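Keep the bad takes

Hatsue Hattori
Nov 18, 2025

Most teams that teach robot arms by demonstration have a rule about bad takes. The operator guides the arm through a job, the recording gets checked, and anything clumsy is thrown out. I followed that rule for years and I now think it does harm.

In September we finished a set of 863 recordings at Plarell, where I look after the collection work. The job was simple enough: pick up a box, move it, set it down. Under the old rule we would have kept 600 of them. The rest had a fumble in them somewhere. The fingers closed too early, or the operator came in at a poor angle and had to back off and try again.

What bothered me was who was doing the throwing out. Reviewers watched at double speed and marked a take as clean or not clean. Clean mostly meant smooth. A take where the operator missed, noticed, and fixed it in two seconds was marked the same as one where the box ended up on the floor. Those are very different recordings. The first one shows a recovery, and a system that has only been shown smooth motion has no idea what to do once it is a centimetre off.

The people at Grerkberg disagree with me, and their argument is a fair one. Put hesitation in and you get hesitation out. I have seen an arm pause over a box for no reason except that its teachers paused there too. My answer is to label the fumbles properly. Mark where the mistake starts and where the fix starts, and let the training side decide which part to copy. It's slow work. One person can do 300 takes in 6 days, and it's dull, and it should be paid at the same rate as operating the arm. At most places it isn't.

I would also stop tidying so much. There is a habit of clearing the bench until the job could be happening anywhere, with even light and a bare background. Then the arm goes to a customer such as Villalba, where there's glare and a cord hanging down and paper left lying about, and everyone is surprised. The view from the wrist is rarely neat – half of it can be plain surface, with the thing you care about pushed off to one side – and the examples should look like that too.
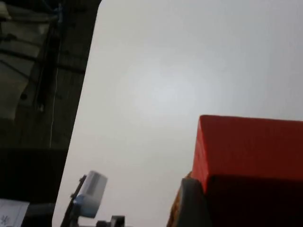 None of this needs new equipment. It needs a labelling guide longer than one page, and a manager who doesn't judge the week by how many clean takes came out of it. We are trying it on the next set, with the Mallolov team doing half the review, and I expect we will argue over what counts as a fix. I would sooner have that argument than go on deleting recordings after one quick look.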